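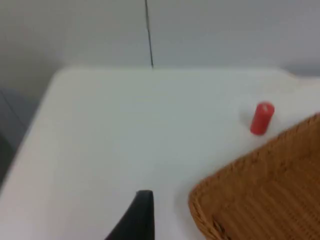 A red cylinder beside a wicker basket on a white table, from the wrist camera of an arm used in the Verwood pick-and-place work.

Verwood halts robot arm tests after grip fault injures technician

PRUSTUDTHORPE, Oct 21, 2020. Verwood has stopped all work with its tabletop robot arms after one of them closed on a technician's hand while the arm was supposed to be paused. The technician was treated for bruising to two fingers and went back to work the next morning.

The company said the arms at its Prustudthorpe site will stay switched off until the grippers have been checked and new control software has been loaded. It did not give a restart date.

The arm involved was doing a basic task in which it picks up a small object from a table and places it in a basket. Verwood uses the task to test new software before moving on to mixed goods, which it plans to handle for small parcel customers under a project called Arrieta.

According to an internal report shared with employees, the arm had missed the basket and set the object down beside it. The technician pressed pause on the operator screen and reached in to move the object back to its starting place. The arm stayed still, but the gripper opened and then closed.

"The pause stopped the joints. It did not stop the gripper," said Maite Tejada, head of engineering at Verwood. "A command to close was already waiting in line, and the gripper carried it out. Both should have stopped together."

The gripper runs on its own controller, which is supplied by Brusance along with the fingers. Tejada said the Brusance part did what it was told and that the mistake was in the way Verwood had connected it to the rest of the system. Brusance has sent an engineer to help with the repair.

The red emergency stop button at the station cuts power to both the arm and the gripper. It was tested after the accident and worked. It had not been pressed, and the report says operators had fallen into the habit of using the on-screen pause for quick resets, as a full stop means waiting for the arm to start up again and find its home position.

Grip force on the arm was set at 24 newtons. The limit can be set higher for heavier items, and Teodoro Montoya, the site safety manager, said the injury could have been worse on another station.

"We had people putting their hands near the fingers all day long," Montoya said. "The written procedure said to use the button. The station made it easier to use the screen, so that's what people used."

Engineers went back through the logs from nearly 3,000 runs and found 17 in which the gripper had moved during a pause. The first was in February, shortly after a software update changed how commands are sent to the fingers. None of those cases had been reported. In most of them the movement was small and the operator may not have noticed it, the report says.

The logs also showed that the arm had been missing the basket more often in recent weeks, mainly by letting go too early and leaving the object outside the rim. Each miss meant another reach onto the table by an operator. Tejada said the early releases appear to be a separate problem, possibly a camera calibration that has drifted, and that her group is still looking at it.

Florencio Carrasco, who represents technicians at the site, said workers had asked over the summer for a way to reset the table without leaning in past the gripper. He said they were told it would be handled when the Arrieta stations were built.

"It should have been done on the test stations first," Carrasco said. "Those are the ones people are working at now."

Montoya confirmed that the request had been made and said it should have been acted on sooner.

Under the new rules, operators must press the emergency stop before reaching onto a table, and the pause control will be relabeled to make clear that it is not a safety stop. Long-handled pickup tools have been ordered for resets. Verwood will also run 400 pause tests with nothing in the gripper and no one at the station before any arm goes back into use.

Staff who normally run the arms have been moved to other jobs at full pay. The company said the first Arrieta customer trial has been put off and that customers have been told.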